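Home | Kitchen | Dining Room | Stores | Forms | Contact
Last updated: 17/10/2019

Gelten House shared dining room: fruit and table check, with comments
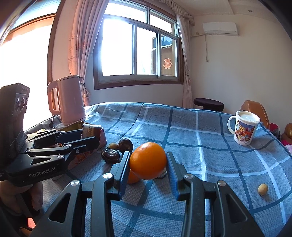
Should fruit left out on the table be washed before it goes out, or when someone eats it?
Wash it when someone is about to eat it. Fruit put away damp goes mouldy sooner, and the skins of oranges mark where water sits on them.

The check is done once in the morning and once after the evening meal. Write OK, Action or Not checked against each line, and use the comments space if you put Action. The comments printed here are from the last full round.

FRUIT

1. Oranges firm all over, no soft patches near the stalk end.
OK. Turn each one over. The last bad one looked perfect from the top and was green underneath.

2. Dark-skinned fruit not split or leaking.
Action. One split plum from the Adugna delivery, thrown away. The rest of the tray was sound. Please look at the bottom layer when the tray comes in, as that is where the weight goes.

3. Small fruit not loose near the table edge.
Action. Small round fruit rolls, and people tread on it. Put it in the shallow dish or keep it well towards the middle.

4. Fruit touching other fruit.
OK. If one has gone, wipe the ones beside it and use those first.

5. Stickers and ties removed and binned.
OK.

6. Nuts and dried fruit kept in the lidded tub, away from the fresh.
OK. The tub label is peeling. Trukus labels do not survive the dishwasher, so write on masking tape instead.

TABLECLOTH

7. Cloth lying flat, with no folds where cups are put down.
Action. A woven cloth like the plaid one creeps towards whoever sits at the end. Pull it back from the far side, with the mugs off first. A mug set on a fold will tip when someone reaches across.

8. Overhang not long enough to catch on a chair or a knee.
OK. The plain spare cloth is 235 cm long and hangs too low on the short table. Use it on the long one only.

9. No juice or tea stains.
OK. Orange juice comes out with cold water if it is done the same day. The cloths go to the wash at 2 on laundry days, so have them off the tables before then.

MUGS AND HOT DRINKS

10. Lids seated properly on lidded mugs.
OK. Press round the rim with the handle held still. A lid that only looks closed will come off when the mug is lifted.

11. Handles turned in from the table edge.
OK.

12. Printed mugs free of chips and hairline cracks.
Action. Two chipped mugs withdrawn from the Iratance set. Check the rim with a fingertip — chips on a busy pattern are hard to see.

13. Printed mugs kept out of the microwave unless the base says they can go in.
Not checked. Several bases are worn and cannot be read. Treat those as not suitable.

FLOOR AND CHAIRS

14. No peel, pips or small fruit on the floor.
OK. Check under the radiator end as well.

15. Chairs pushed in after the evening round.
Action. Left out again on the window side.

Still open from July: a second shallow dish for small fruit. The one we have holds around 9 plums and nothing else.

Completed sheets go in the tray by the serving hatch. Do not take them home.

Comments

hatchside
Can line 4 say which fruit to keep apart? Bananas turned everything else in the bowl last week.

plainloaf
Agree about the bananas. We hang ours on the hook by the bread bin and the oranges last much longer.

morningrota
Line 13, one of the worn mugs is back on the shelf. I have moved it to the withdrawn box.

plainloaf
Thanks, I wondered where it had gone. Masking tape works for the tub by the way, still on after a week.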